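Chapter 2
Hard Surfaces and the Wet Corner

Every trade has a place where beginners are sent first. In housekeeping it is the sink, on the theory that no one can do much harm there. Rhydian Eynon, who taught the subject at Hallness for 30 years, held the opposite view and kept a drawer of scratched faucets to prove it.

The trouble starts with the wall. Water runs down behind the tap, dries, and leaves its minerals where a busy pattern will hide them until company comes.
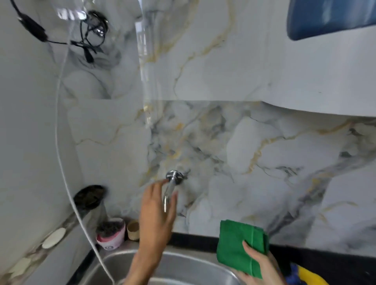
Figure 2.1 One hand on the faucet, a folded green cloth in the other.

A cloth folded in four gives you several clean faces to work with. A cloth wadded into a ball gives you one, plus a false sense of progress. Fold it before you begin, and refold it when the face in use turns gray. Keep the spray bottle within reach in a tray, where its drips can be somebody else's problem - the tray's.

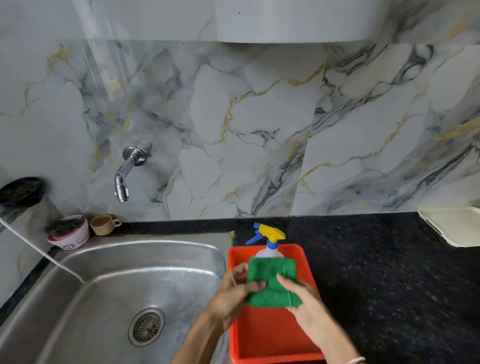 2.1 Around the Fittings

Chrome meets tile in a narrow ring, and dirt has always liked a ring. Work from the wall toward the metal with light pressure.

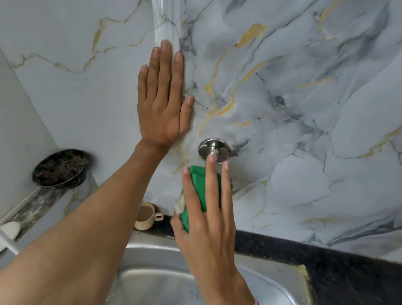 Students tend to scrub hardest where the mark is oldest, and old marks mostly need time. Wet the spot, wait, and wipe. Llinos Harries advised using the wait to do the drainer, a suggestion her classes received without joy.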